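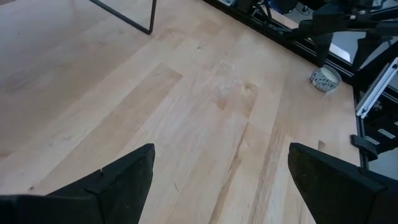 Why Does Wood Have Stripes?
By Raphaël Coste
Posted 01/07/2025

When I was six I got into big trouble for drawing on the kitchen table. I had found a line in the wood that looked like a river, so I got a blue pencil and colored it in (and then I added a boat, and a shark). My mother was not pleased! But I still think it was a pretty good question I was asking with that pencil. Who drew the river in the first place?

The answer is the tree. Every line, streak, swirl and spot you find in a piece of wood was made while the tree was still standing outside with leaves on it. Let's go and find out how.

A tree grows in two directions

You grow taller, and you also get wider in the shoulders, and your feet get bigger, and pretty much all of you grows at once. A tree doesn't do it that way. It gets taller only at the tips, way out at the ends of its twigs. If you carve a notch in a trunk at the height of your nose (please don't), that notch will still be at the same height when you are a grandparent. The trunk gets fatter, but the notch never moves up.

The getting-fatter part happens in a very thin layer just under the bark. It's called the cambium, which you say like this: KAM-bee-um. It wraps around the whole tree like a wet sock. All through the growing season the cambium makes new wood on its inside and new bark on its outside. The old wood stays where it is, in the middle, and gets covered up.

So the oldest wood in a trunk is right in the center, and the newest is just beneath the bark. If you were a beetle chewing your way in, you'd be chewing backward through time.

Light stripe, dark stripe

In places that have a cold winter, trees don't grow at the same speed all year. In spring they are in a hurry. There are leaves to feed and lots of water in the ground, so the tree makes wood with big, open cells to carry all that water up. In many trees, that wood looks light.

Later in the summer things slow down. The cells get smaller and their walls get thicker, and the wood often looks darker. By December the tree is resting and makes no new wood at all. Then spring comes back and — whoosh — another light layer starts.

One light part and one dark part make one ring, and one ring is one year. I once spent a whole rainy afternoon at the little forest museum in Clerkell, where they have a giant slice of oak leaning against the wall. I counted 235 rings with a toothpick. My brother counted too and he says he got 184, but he stopped for a sandwich and lost his place.

Wide rings usually mean a good year for growing, and skinny ones can mean the tree was thirsty, or crowded, or had bugs eating its leaves. In the oak at Clerkell there's a bunch of 5 rings so thin that I had to squash my nose up against the wood to see them. The sign says those were dry summers.

Some trees in warm, rainy places grow at nearly the same speed all year, and their rings can be very hard to see, or not there at all. Scientists have to use other tricks to find out how old those trees are.

So where did the circles go?

Now, you may be looking at a wooden table or a door or a floor and thinking, wait a minute, I don't see any circles. I see lines!

Get a carrot. A big one is best, and you should ask a grown-up before you use a knife. Cut straight across it and you get a round coin with a circle inside. Now take the rest of the carrot and cut it the long way, from the top to the pointy end. No circle! You'll see long lines running down it, even though it's the same carrot.

A log works the same way. Most boards are cut the long way, so the saw slices through all those rings from the side and they show up as long stripes. People call this pattern the grain. If the saw goes straight through the middle of the log, the stripes come out nice and even. If it goes closer to the outside, you get pointy arches that look like mountains or flames. My river was one of those. 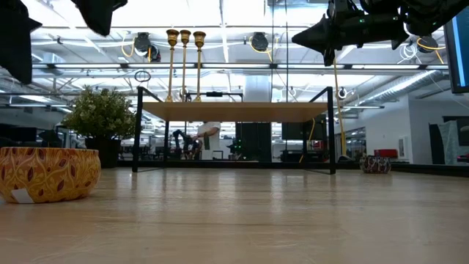 A pale wooden tabletop, and three brass candlesticks on a wooden shelf.

Lots of tabletops aren't made from a single board, by the way. They're made of strips glued side by side, and sometimes end to end as well. You can find the places where they join by looking for spots where the grain suddenly stops and a different pattern takes over. One strip might be the color of cream, and its neighbor might be more like honey. They could even come from different trees!

What about the spots?

The dark round blotches are called knots, and a knot is where a branch used to be. Remember how the trunk keeps getting fatter? Well, it grows around the bottoms of its branches and swallows them up, bit by bit. When the log is sawn into boards, the saw cuts through the hidden part of the branch and you see it as a spot or an oval.

If the branch was alive when it got swallowed, its wood is joined to the wood around it, and the knot stays put. If the branch was already dead, the trunk just grows around it like dough around a spoon. Those knots can get loose and drop out, and then you have a knothole. (There's one in my grandfather's fence. I've mailed a lot of acorns through it.)

Look at the lines near a knot and you'll see they bend around it, the way water in a stream bends around a rock.

Try it yourself: a grain rubbing

You will need some thin paper, a crayon with the wrapper peeled off, and a piece of rough, unpainted wood.

Lay the paper on the wood and hold it still.
Turn the crayon on its side and rub it gently over the paper.
Keep going until the lines start to show.
Write down where you found the wood, and the date.

Old fence boards and tree stumps work really well, and smooth, shiny furniture hardly works at all. Watch out for splinters! My best rubbing came from a stump by the river in Brarine, and it looks exactly like a giant's thumbprint.

Words to know

Cambium: the thin layer under the bark that makes new wood.
Grain: the pattern of lines in a piece of wood.
Knot: the part of a branch that got swallowed up by the trunk.

Next time I'll be writing about bark, and why some trees peel like a sunburn.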